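Handout 4: Planning and Budgeting for a Two-Arm Work Cell

Read this before the budget workshop in October. Bring your own draft of the cost sheet, even if half the lines are blank.

1. Where we left off

Last time we looked at how to write a task statement. For this unit, every team works from the same one: a two-arm cell on a kitchen counter that handles food items and moves them between a cutting board and a wire basket. You are buying the equipment for a small test kitchen at Marinescu, a catering supplier that wants a cell for handling trials. The total budget is 106 thousand dollars. That has to cover everything up to the first day of use, including shipping and training.

Most teams start with the arms. Please start with the counter. Write down what is on it, what stays there all day, and how much clear surface is left between the two arms. The layout decides the reach you need, and reach has a large effect on the price of an arm. 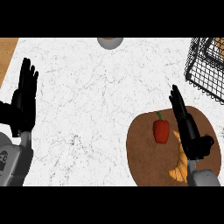 Reach is also where the first budgeting mistake tends to happen. A supplier's reach figure is measured to the wrist flange in most quotes, and the hand adds length beyond that. If you buy on the flange figure alone, you may pay for a larger arm than you need. The opposite mistake is to forget that an arm at full stretch is weaker and less steady. For this unit, plan to keep the working points well inside the reach limit, and say in your notes what margin you used.

2. The quotes

You have two quotes in the course folder. Both are for a pair of arms with controllers.

Dreltari: 39 thousand dollars for the pair. Delivery in 13 weeks. Mounting hardware is not included. The software license is paid yearly.

Prakis: a higher price, given in the quote sheet, with delivery in 4 weeks. Mounting hardware and a perpetual license are included.

Don't compare the two top-line numbers. Build both up to the same point, with the same contents, and then compare. Teams that skipped this step last year picked the cheaper pair and then ran out of money at installation.

Delivery time has a cost too. If the kitchen is paying for space it can't use, put that on the sheet as its own line. A delay can also push the training into a period when the staff are busy.

3. Hands and grippers

This is the line where the teams differ most. A multi-fingered hand costs a good deal more than a simple gripper and needs more upkeep. It can also take on a wider mix of items. Hikis sells both kinds and will quote them separately from the arms – ask for that, as a bundled price hides what you are paying for the hand.

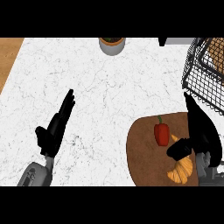
Write the item list before you choose. For each item, note its size, its weight, how much force it can take, and whether it has an obvious place to grip. Soft goods deserve extra care at this stage. A black finger lying straight across a croissant, with a red bell pepper standing a short way off on the same board, gives you two of the questions for your list: how hard can the fingertips press before the product is spoiled, and how much space do they need between neighboring items? Put both questions to the supplier in writing and keep the answers with the quote.

Two further costs belong here. Fingertip covers wear out and should be budgeted by the year. Food contact rules may also limit which covers you can use, so check before you accept a price for the standard ones.

4. Simulation before purchase

Set aside money for simulation work before any order is placed. The cost is mainly staff time. A rendered counter with the arms, the board and the basket in place will show reach problems and likely collisions early, while changes are still cheap. It will tell you less about how soft food behaves when squeezed. Keep a separate line for physical trials with real product, and don't let the simulation line absorb it.

5. Lines people leave out

Electrical work at the counter
Guarding or area sensors, plus the risk assessment
Spare fingertips and one spare cable set
Staff time during commissioning
Cleaning supplies approved for the hand material
Disposal or resale at end of life

6. For the workshop

Bring one page with both quotes built up to the same contents, your item list, and a contingency line. State the contingency as a percentage and say how you chose it. If your total comes in over budget, leave it over and mark the lines you would cut first. We will go through the cuts together in the second hour.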